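The case against the lid

Most printed instructions for dry spaghetti mention the lid once, at the stage where the water is being brought to a boil, and then drop the subject. The omission matters. A lid changes how fast the pot heats, how hard it boils and whether the starch foam reaches the rim, and a cook who has been told nothing will usually leave it where it is.

My position is narrow. For long pasta in a household pot, the lid belongs on during heating and off from the moment the pasta goes in. I hold this against Debora Ferri, whose column in the Corkum kitchen bulletin last March recommended covering the pot for the full cooking time to save gas.
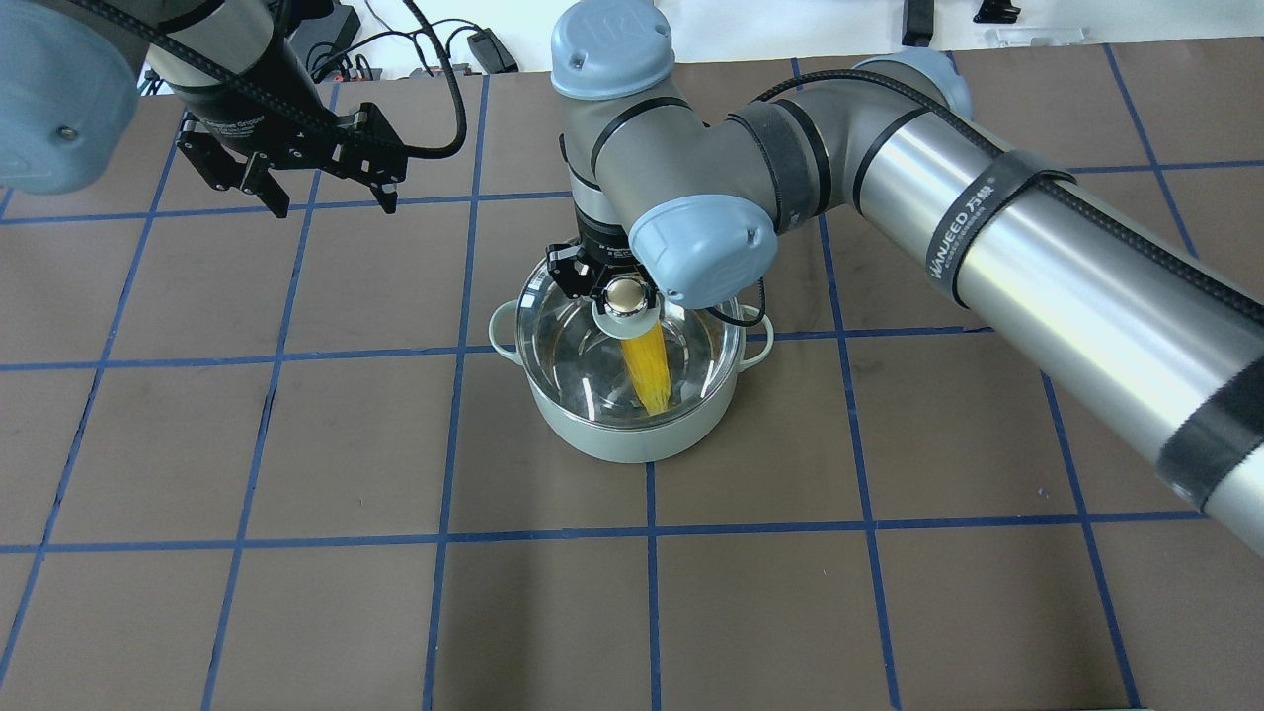

Her arithmetic is sound as far as it goes. An open pot loses heat to evaporation, and the burner has to replace it. Once the water is boiling, though, the burner can be turned down a long way and the water will still cook pasta, with the lid or without it. The saving she attributes to the lid comes largely from the lower flame. She compares a covered pot on low with an open pot on high, and the comparison should have been made at equal settings.

The second objection concerns foam. Starch released from the pasta stabilizes bubbles at the surface. In an open pot they collapse in the drier, cooler air above the water. Under a lid they do so more slowly, and the layer climbs. Marit Løken, replying to Ferri, proposed setting the lid ajar. This works, but the correct gap depends on the flame, the water level and the amount of pasta, and it has to be reset whenever one of them changes.

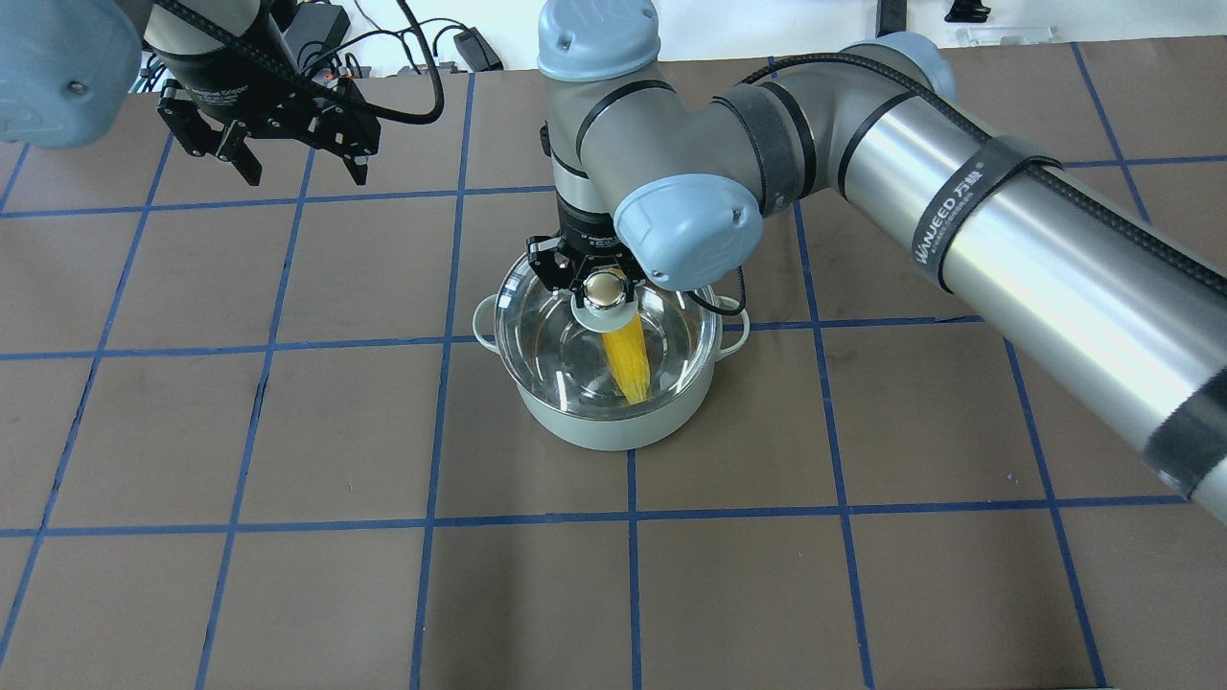

Lid design receives less attention than it should. The lids sold with the Etholm and Dahlgren pots I have used at home differ mainly in weight, and neither maker says much about the part the cook handles most. A clear glass lid with a round knob, of the kind resting on the mint-green pot, is in my view the best of the common types for the heating stage. The contents can be checked without opening the pot, and a round knob can be taken from any side. Its weakness is condensation. Once steam gathers on the underside, the glass tells the cook very little, and the lid has to be lifted anyway.

Length is a further complication. Dry spaghetti often stands higher than the rim of a small pot. A lid laid over it at that stage sits on the strands, and pressing down breaks them. The usual advice is to wait 2 or 3 minutes until the lower part softens, then push the rest under with a spoon. That requires an open pot, and by then the pasta needs stirring to keep it from sticking.

Ferri may be right about short shapes, which submerge at once and need less handling. I have not tested them with enough care to say.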